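The Preltus brake works opens its gates to the public once a year, in May, and I had always found a reason to be elsewhere. This year I ran out of reasons. The plant sits at the far end of Ovudska, past the point where the bus driver starts looking at you in the mirror, and admission is free if you don't count the parking field, which took a layer off both my shoes.

The tour is advertised as 90 minutes. Ours had 46 people on it, one pair of working headsets, and a guide who walked backward at a speed I can't manage forward. We began in the mixing hall, where resins and mineral fibers and various powders are weighed out according to a recipe we were not allowed to see. The board with the recipe on it had been turned to the wall. Several grown adults tried to look behind it.

After mixing comes pressing, and after pressing comes the oven, and the oven is where I lost most of my group to the drinks table. They missed a good talk about squeal. A brake that squeals is usually a brake that works perfectly well, we were told, and the noise is a vibration problem that costs the company more in angry letters than any other subject. The plant has a room devoted to it, with padded walls and a man inside who did not look up.

At the inspection benches you could finally get near the product.

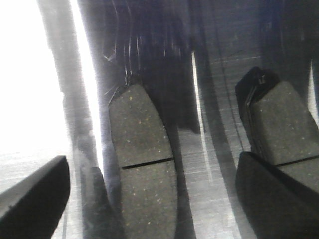 Brake pads at the inspection benches. The groove runs straight across the friction material.

I had never given a thought to that groove. It gives dust and gas somewhere to go, and it also serves on many pads as a rough wear gauge: when you can't see the groove anymore, you are late. I drove home with some interest in my own.

The exhibition hall next door was less successful. There was a wall of company history, beginning with a barn in Zostance and ending with a large portrait of the new parking lot. There was a cutaway truck axle, which was excellent, and a quiz for children, which was won by somebody's grandfather. The prize was a tote bag. I came in second and received a smaller tote bag. 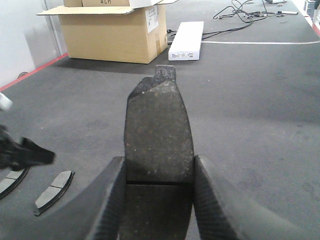 Lunch was in the staff cafeteria, where the line was the longest process on the site. A tray cost me nothing and contained a dumpling of real structural interest. I shared a table with a couple who had come all the way from Paracha, 133 miles, under the impression that this was the chocolate factory. They were taking it well. She had bought a mug.

The afternoon offered a film and a ride around the test track in a company van. I picked the van. The driver got us up to speed, announced that he was going to stop, and stopped – and I can report that the product is good and the seat belts are better. My tote bag ended up in the front row.

The gift shop takes cards. The coffee by the exit doesn't, so bring coins, and wear the shoes you like least. The last 216 bus back to town leaves at five, whatever the sign at the gate says.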